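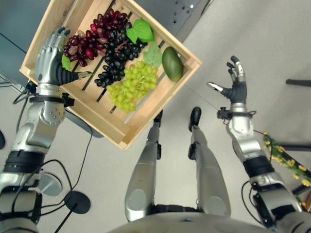
2026-10-19, chores bench, crate day

Spent the morning on the fruit crate again. The question from the Vurnow people is whether the humanoid can tidy a produce display: pick the crate up, carry it two steps, set it down, sort what's inside. My answer is still no, and I'd like it in the notebook before the November visit, when everyone gets excited.

Contents as per the Stilari list: red, black and green grapes (artificial), the green mango-shaped one, loose leaves. Crate is the pale slatted one with the raised sides.

What bothers me is the one-handed grip. Fingers over the near rim, thumb reaching toward the inside, crate tilted, and the other hand up in the air with nothing in it. A person would have the second hand under the far side without thinking. Ansah's controller treats the right arm as a separate job that starts when the left one is finished, so for the whole lift it's a spectator. You can call that a lift if you want. I call it holding a box by one edge.

Also, tilt matters a lot more with real fruit. Artificial grapes don't bruise and don't drip through slats. Any number we get with these should carry a note saying so, and the Clivlow summary didn't. It quoted 1,219 logged grasps as if that were 1,219 chores. A grasp is closing a hand on something. A chore is when I don't have to come over afterward.

For what it's worth, my own bar for this task:
– crate level enough from pickup to set-down that the fruit stays where it was
– both hands on the crate for the carry
– leaves put back with the fruit, no picking them off the floor by hand
– 40 runs in a row, no resets

We haven't started counting toward the 40. Somebody suggested 100 at the planning meeting, which is fine by me, but let's see one first.

Leaves are going to be the hard part, I think. Thin, light, and they lie in among the bunches. The hand is decent on a rim and I'd trust it with the mango shape. A leaf under a grape cluster is another matter, and I noticed it's missing from the demo script. Put it back in.

To do:
– ask Ansah side if right arm can be triggered on contact instead of on completion
– tidy the cables on the floor by the stands before anything walks
– weigh the crate loaded, write it on the underside
– get a bag of real grapes, seedless, any color, and a towel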